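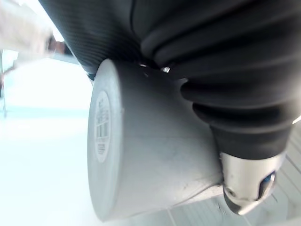 I've had the Lasari hand-crank coffee grinder since April and I'm kind of smitten! It replaced my old Fuchs, which took forever and squeaked (my poor neighbors). The Lasari gets through enough beans for 2 mugs before the kettle boils, and the hopper holds up to 100 grams if you've got company.

I keep it on click 11 for French press, a bit finer for the stovetop pot. Gripes? The lid pops off if you crank too hard, and the little brush is useless, so I use an old paintbrush. It was $209 at the kitchen store in Bollville, ouch, but I'd buy it again.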